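Metance (grasp recovery method)

Metance is a method for teaching robot arms to recover from a poor grasp without returning to the start of a task. It was developed at the Ronirier Laboratory by Yamuna Annamalai and Evander Lennox, and was first described in an internal report that later formed the basis of a workshop paper. The method is used mainly in tabletop manipulation, where an arm with a simple gripper must pick up, move and set down household objects.

Background

Robot arms that learn from demonstration are usually trained on recordings in which a person guides the arm through a task from beginning to end. Such recordings tend to show the task done well. When the trained arm then meets a situation that the recordings do not contain, such as an object held at a slant or gripped too close to its edge, it has little to draw on. Small errors grow with each movement until the task fails.

Earlier attempts to deal with this problem fell into two groups. One added random disturbance to the recordings so that the arm would see a wider range of positions. The other asked a person to step in during trials and correct the arm by hand. The first was cheap but often produced movements that no operator would make. The second gave better results but took a great deal of the operator's time.

Method

In Metance, the operator records short corrections separately from full demonstrations. A correction begins with the object already in the gripper, held in a way that would make the next step difficult, and ends when the hold is judged good enough to continue. Corrections last a few seconds each. The training set for the original study held 1,016 full demonstrations and 375 corrections.

A single control policy is trained on both kinds of recording. A second, smaller network is trained to estimate whether the present hold is likely to lead to success. When its estimate falls below a set level, the policy is given a signal that it should behave as it did in the corrections; when the estimate rises again, the signal is withdrawn. The arm does not open its gripper fully or go back to its resting position unless the object has been lost.

Annamalai and Lennox described the smaller network as a "grip judge" in their first report. The term was dropped in later papers, although it survives in the names of several files in the published code.

Experimental arrangement

The original trials were carried out on a white table with a black curtain behind it, using arms fitted beside and over the work surface. Objects were chosen to differ in shape, stiffness and weight. Cups and bowls were included as rigid objects with a rim, fruit shapes as small items that roll or rock when touched, and plush toys as soft items that change shape under pressure.

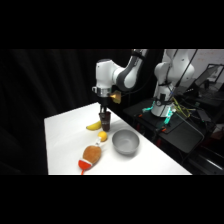 Marcelle Masson

Cups were given particular attention in the study. A tall cup held by the rim can swing between the fingers of a two-finger gripper, and its lower edge may catch on other objects when it is carried close to the table. Many of the corrections in the training set therefore concern cups, and the authors reported results for them separately.

Each trial began with the objects placed by hand according to a printed layout. An operator named the object to be moved and the place where it was to be set down. A trial was counted as a success only if the object was released upright, or in its usual resting position, and no other object had been pushed off the table.

Results

The authors reported that arms trained with corrections completed more trials than arms trained on full demonstrations alone. The gain was largest for cups and smallest for plush toys, which could generally be lifted even when the first grasp was poor. Trials that included a recovery took longer than those that did not, but less time than trials in which the arm released the object and began again.

The study also tested 2 ways of setting the level at which recovery begins. A fixed level proved easier to reproduce between laboratories. A level adjusted for each object gave fewer needless recoveries -- a fault that had been noted in early trials, when the arm would sometimes re-grasp an object it already held firmly.

Reception and later work

Ajith Pai repeated the main experiment at the Achari Institute with a different gripper and obtained a smaller improvement. He suggested that part of the original gain depended on the shape of the fingers. Lennox accepted this point in a later note and recommended that corrections be recorded afresh whenever the gripper is changed.

Macarena Mateos extended the method to tasks involving 2 arms under the name Skindoneck. In this version one arm may steady an object while the other adjusts its hold, and the corrections are recorded by 2 operators working together. The extension requires more careful timing, and its author described the recording sessions as the chief cost.

Limitations

Metance relies on cameras alone to judge the quality of a hold, and performs less well when the fingers hide most of the object. It has not been tested on objects containing liquid. The method also assumes that a poor grasp can be recognised before the object is moved far. In 5 of the layouts used in the original study, crowding near the target left too little room for recovery, and these were reported in a separate table.

See also

Learning from demonstration
Robot end effector
Two-arm manipulation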